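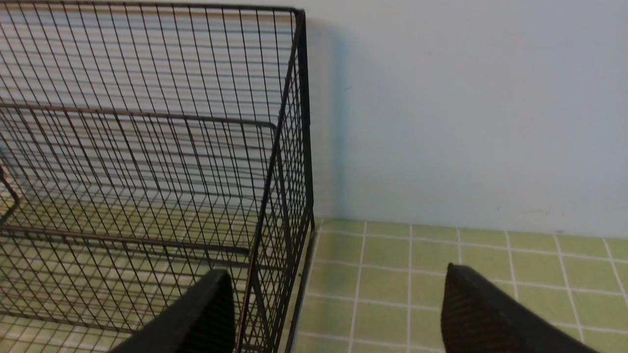
Black wire-mesh basket

Growers wanted for the Brestomari bean trial

Worken Seed Library, Setport
Applications close 19 Oct 2018

Do you have a sunny patch of ground, a fence that could use something climbing up it, and a soft spot for old vegetables? We would love to have you in next year's trial.

The Brestomari is a climbing bean with a fat, mottled seed and a purple streak down the pod. Gardeners in Setport and up the valley in Haworth have passed it along in envelopes and jam jars for longer than anyone can trace. We have grown it in our own beds for the last six seasons and we are completely taken with it. It is a wonderful soup bean, it makes a lot of leaf, and in a good summer it is still flowering when everything else on the trellis has quit.

What we don't know is how much the bean varies from one garden to the next. Some people bring us pods that are nearly all purple. Others have plants with hardly a streak, and a few swear theirs ripens two weeks ahead of ours. Is that the soil? The sea wind? Or are there really several different beans going around under one name? One set of beds can't tell us, so we are looking for 12 growers to raise the same seed in 12 different places and keep notes.

What you would be doing

Every grower gets the same packet of seed from a single line, plus a smaller packet of a common pole bean to grow next to it for comparison. You sow both in the first half of June, once the ground has warmed, and then you more or less garden as you normally would. We mean that! If you mulch, mulch. If you forget to water now and then, forget, and write it down. We are trying to learn how this bean does in real yards with real people looking after it.

Once a week you fill in a one-page sheet. It asks when the seedlings came up, when you saw the first flower, how tall the vines are, what the weather has been up to, and whether anything has been eating them. There is a box at the bottom for anything else, and from our smaller tryout last year I can tell you that the box is the best part. One sheet had a long account of hummingbirds working the flowers every evening. Another was mostly about groundhogs.

When the pods dry down, you pick them, shell them, and bring the seed to us labeled with your plot number. We weigh it, sort it by color, and hand half of it back to you to eat, plant or give away.

You don't have to weigh or measure anything except vine height, and we supply the tape.

What you need

A spot at least 8 feet long that gets sun for most of the day. Garden soil or a raised bed is best. Deep planters are all right as long as they drain well, but please tell us on the application so we can put you in the container group.

Something tall for the vines. Poles, netting, strings off a porch roof, an old ladder, all fine. These plants get heavy by August, so whatever you use should be pushed well into the ground.

A promise that you won't grow other climbing beans in the same bed. Beans mostly pollinate themselves, but bees do get around, and we would like to keep the lines as clean as we can. The comparison bean we give you is a type that we can pick out easily if it has crossed. Bush beans elsewhere in the yard are no trouble.

Time. Figure on an hour or so a week through the summer, and a longer stretch in the fall for shelling. (Put on some music. It's a very pleasant job.)

Experience is welcome and not required. We would really like a mix of people who have saved seed for years and people who have never grown a bean in their lives. If a beginner's plot does well, that tells us something useful about the plant. Renters are welcome with the owner's okay, and so are school gardens and shared plots, as long as one adult signs up as the main grower.

Where you need to be

We are hoping for six plots within Setport itself and six spread between the edge of town and Haworth. The coast plots matter to us because of the salt and the fog, and the valley plots because of the late frosts. If you are outside that area and very keen, write anyway. We can't count your plot in the results, but we do keep a list of people who would like seed when we have extra.

What you get

All seed, labels, row markers, a measuring tape and a rain gauge that you keep at the end. A free pass to our seed-saving workshops for the year, which cover drying, cleaning, storage and testing for sprouting. Visits from one of our staff twice in the season, to look at the plants with you and answer questions. And a seat at the bean supper in late fall, where every plot's beans get cooked the same way and tasted side by side. Last year's supper ran very late and there was a serious argument about salt.

There is no pay for taking part, and no charge either. We do cover mileage for valley growers who drive in for the training evening.

A little more about the bean

People often ask how old it is. The library's catalog holds 1658 entries, and the Brestomari takes up more room in the notes than any other, nearly all of it handed-down stories. One has it arriving in a sailor's coat lining. Another has it coming over the hill in a wedding basket. We can't back up any of them. If your family grew this bean, or cooked it, or called it by some other name, please put that on your application even if you have no ground to plant it in. Recipes very much included!

How to apply

Pick up a form at the Worken front desk or ask us to mail you one. It's two sides of a sheet. We want to know where your plot is, how much sun it gets, what grew there this year, and why you'd like to take part. A rough sketch of the garden helps a lot, and it can be as rough as you like.

We choose plots so that we get a good spread of soils and exposures, so a "no" has nothing to do with your gardening. Everyone who applies will hear from us by mail before the end of the year, and anyone we can't place goes to the front of the line for the following season.

Training is one evening in spring at the library, with tea, and a chance to handle the seed and practice filling in a sheet. Seed goes home with you that night. Keep it somewhere cool and dry, and out of reach of mice, until sowing time.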